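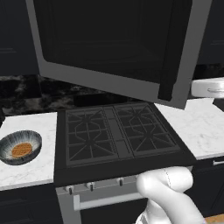
Atov kitchen pack for gripper trials

I put this pack together in July after getting thoroughly sick of testing grippers on blocks and cylinders. If your arm is going to work in a kitchen, try it in one first — even if it's a simulated one! The base scene is a full range and cooktop with an over-the-range microwave, navy cupboards and marble counters, and you can load your own gripper model or use one of ours.

What I like about this layout is how awkward it is. The oven handle is a long bar sitting just under the knobs, so a bulky finger can easily hide the very thing it's reaching for. I ran the Irkasum and the Vukčević fingers through the same reach and the rounder Irkasum shell blocked a lot more of the camera's view. The Vukčević is slimmer but I found it fussier on the knobs (your mileage may vary, I'm heavy-handed with the gains).

There's a waffle in a bowl on the left-hand counter too, and it's my favourite test of the lot. It lies flat at the bottom, so you've got to get a fingertip down past the rim before you can do anything clever.

What you get
23 kitchen layouts, all with the same physics settings
8 gripper models, colour editable
4 camera positions, including the wrist
Controller plug-in for Stavonia arms

Good to know
The gripper shells are smooth and glossy by default. If your vision model gets grumpy about highlights, there's a matte option under Materials.
Contact forces are fine for comparing one gripper with another, but I wouldn't size a motor from them.

Item code 1628. Download only, single-lab licence, updates included. Send me a note through the contact form if your gripper isn't on the list and I'll tell you what file format I need — I usually answer in the evening.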